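Second progress report to the Hider Fund
March 3, 2019
By the Aigner Home Water Project office, Flivby

Dear friends at the Fund,

We promised you a letter once the winter had loosened its grip, and it has, more or less, although there's still a ridge of gray snow along the north side of our parking lot. You'll remember that your grant pays for small plumbing repairs in older houses and rented apartments in Flivby: leaking toilets, dripping faucets, shutoff valves that haven't turned in a generation. What follows is how we have been getting on since October.

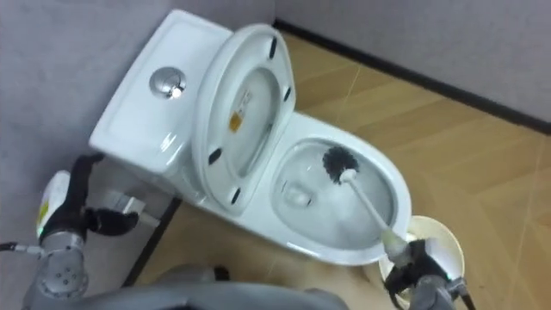
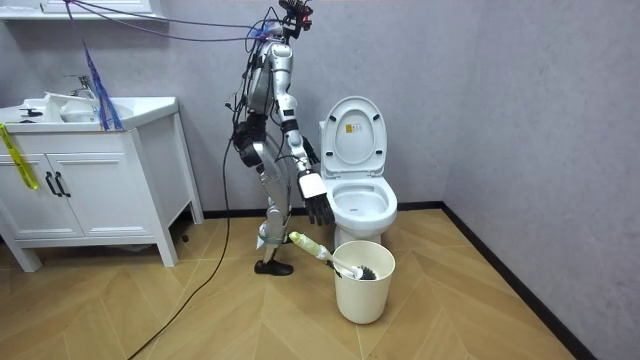
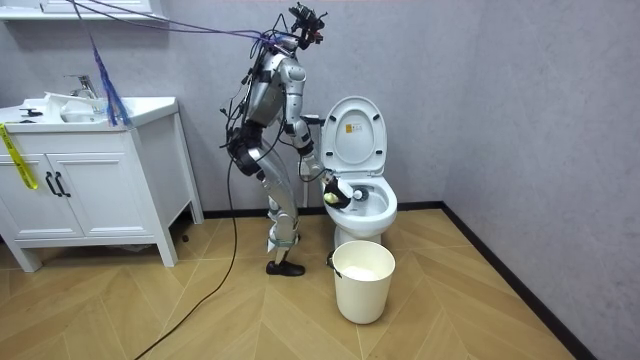
A tenant over by the old mill wrote to us that she had been sleeping with the bathroom door shut and a towel along the bottom of it for most of a year, on account of the tank filling and refilling all night, and that the first quiet night after the repair she woke up anyway, wondering what was wrong. She added that her water bill had gone down too, but it was the sleep she wanted us to tell you about, so we are telling you.

Where things stand

We have 129 households on the list, and 45 of them are finished, meaning the work is done and we have gone back to check it. That is fewer than we hoped for by this point, and I would like to explain why at some length, since you have always been so patient with our explanations.

The cold snap was the main thing. For a good stretch of the winter our plumbers were called out to burst pipes, and a family with water coming through the kitchen ceiling has to go ahead of a family with a slow drip. We didn't charge any of the burst-pipe work to your grant, but it ate up the hours all the same. The other trouble was parts. Prorker, our supplier, had promised us fill valves before the holidays, and they came well after, and the first carton turned out to be the wrong size for the older tanks we see most. To their credit they swapped the whole carton without a quarrel and drove the new one over themselves.

What we are finding

Nearly all the waste is in the toilets, just as we guessed when we wrote the application. A worn flapper makes hardly any noise and leaves nothing on the floor, so people live with it for years and think the bill is simply what water costs now. We have gone back to the old dye trick on every first visit - a few drops of food coloring in the tank, then a cup of coffee with the householder, then a look in the bowl. It's a cheap test and a very sociable one, and I suspect that half of what we know about Flivby we learned while waiting for the color to show.

The shutoff valves have been a harder lesson. In the older streets so many of them have seized that we now carry replacements to every visit. It makes each job longer, and it will make the next one in that house a great deal shorter. We think it's the right way to spend the money, but it wasn't in the original plan and we want you to know we are doing it.

Landlords have been better than we feared. We ask for a signed form before touching anything in a rented place, and most come back within the week. A handful never come back at all, and those tenants are stuck, which is hard to say to them over the phone. We've rewritten the form so that it fits on one page and says in plain words that the landlord pays nothing. It seems to be helping.

Money

Spending is behind the plan by $4000, all of it in the parts line and nearly all of it owing to the late valves. We'd like to carry that amount forward and put it toward shutoff valves, if you agree. Labor is on target. Our two part-time plumbers have kept to the hours we budgeted, apart from the burst-pipe work, which was paid from our own emergency account. Receipts are in the envelope with the paper copy of this report, sorted by street, because our filing cabinet is sorted by street and we couldn't face doing it all over again.

The months ahead

We want to take the east side next, where the houses are close together and we can do several visits in a morning without moving the van. The library has offered us a table by the front door for sign-ups, and we're having a leaflet printed with the dye test on the back, so that people can try it at home before they call. We have also started a short evening class in changing a flapper and setting a float. The first one was a cheerful muddle and ran well past closing, and everybody who came has asked for another.

If any of you can get out here in the spring, please do. There is always coffee, and we would be so glad to take you along on a round.

With our warmest thanks,
The Aigner Home Water Project office

Comments

I did the food coloring test after my sister told me about it and the bowl went bright blue in ten minutes. Are you taking new names yet for the east side? I rent, but my landlord is easy to get along with.

Please run the evening class on a different night next time, it clashed with choir and there are several of us who would come.

Reply from the office: Yes to new names, just call or stop in, and we will send you the one-page form for your landlord. We'll see what we can do about choir.

They fixed my mother's kitchen tap and the valve under it. Very polite, wiped their boots. Thank you.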